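**Ticket 1618 – Sarkus tenant portal, rent posting twice / late fee won't come off**
Property: Prorkby, unit 2 (upstairs)
Priority: high (tenant is upset, fairly)
Status: open, see bottom

Opened by landlord side. Tenant in unit 2 paid July rent through the portal, $2000, on time. Portal shows it received. Ledger shows it received AND still owed. Late fee of $200 went on at midnight when the grace period ran out. Tenant got the automatic nasty email at 12:05 am. Not great.

What I've checked so far:

- Bank: one deposit, right amount. So money is here, not a double charge on their end.
- Portal receipt: matches bank.
- Ledger: two rent charges for July. One says "recurring", one says "lease renewal". Only the first is marked paid.
- Unit 1 downstairs: fine. One charge, one payment, no fee.

Looks like when I renewed the unit 2 lease in the spring the old recurring charge didn't end, and the new one started anyway. Old lease should of closed itself. Why it took until July to show up, no idea. Maybe because the renewal term starts this month? Lease PDF has the right start date, I looked twice.

**Tried, first round**

Deleted the "lease renewal" charge by hand. Saved. Refreshed. Charge gone, balance zero, good. Fee still there though. Went to waive the fee, got "This fee is linked to a charge that no longer exists." Well yes. Button greyed out after that.

Logged out, back in, different browser. Same message. Phone app doesn't show the waive option at all.

**Tried, second round**

Put the charge back so the fee would have somthing to link to. It made a new one with a new number so the fee still doesn't recognize it. Now the balance shows rent due again plus the old fee. Deleted the new charge. Back to just the fee. Did not send the tenant a statement during any of this, auto statements are OFF, checked before touching anything.
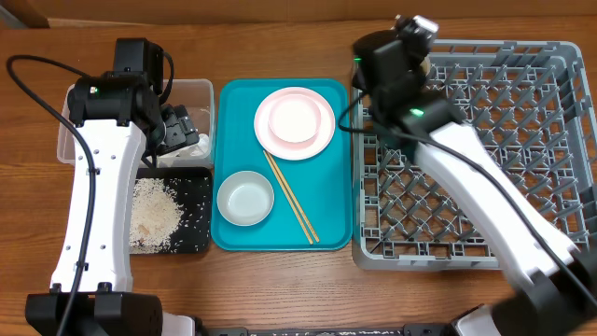 Fee can't be waived, so next idea was a credit for the same amount to cancel it out. Works on paper but the help page says credits get applied to the *next rent* first and fees last, so the tenant would see a fee still open and a short rent payment next month. Don't want that. It also makes a mess for the inventory side, because unit 2 is let furnished and the kitchen items are billed off the same ledger (the teal tray, the pink plate, the little white bowl, all the rest), and any loose credit can get eaten by a replacement charge if one comes up. Happened once before with a lamp. So no credit till support confirms.

**Message to tenant, sent 9:40 am**

Told them plainly: rent was received on time, fee is our error, ignore the email, do not pay it, nothing goes on their record. Will send a clean statement when it's fixed. They answered ok, wanted it in writing that it doesn't count as a late payment. Sent that too, copy saved in the lease folder.

**Support**

Called Sarkus line, on hold forever, gave up, used chat. First reply was a link to "how to set up late fees". Wrote back with screenshots of both charges and the error. Second reply says it's a known thing when a lease is renewed before the old term ends, and only their back office can detach the fee. Passed to the billing team, they quote 2 business days.

Asked them also:

1. Will unit 1 do the same when it renews? They said end the recurring charge manually first, THEN renew. Adding to my checklist.
2. Does the tenant's payment history show late? Waiting on an answer. Need this before I close.
3. Can late fee emails be held for approval? Yes apparently, Settings > Notices > hold for review. Turned it on for both units.

**Also looked at**

Bikau export for the bookkeeper: fee came through as income. Marked it "do not post" for now, has to be redone once the ledger is right. Gál Street garage is on its own ledger, not affected, one charge only.

**Update, afternoon**

Back office says fee is detached. Ledger shows zero on my screen. Tenant's portal still shows the $200, they sent a screenshot. Support says clear the cache, tenant did, no change. Asked for it to be pushed again.

Leaving open. To do: confirm tenant view, get answer on payment history, rerun Bikau export, send clean statement, turn auto statements back on.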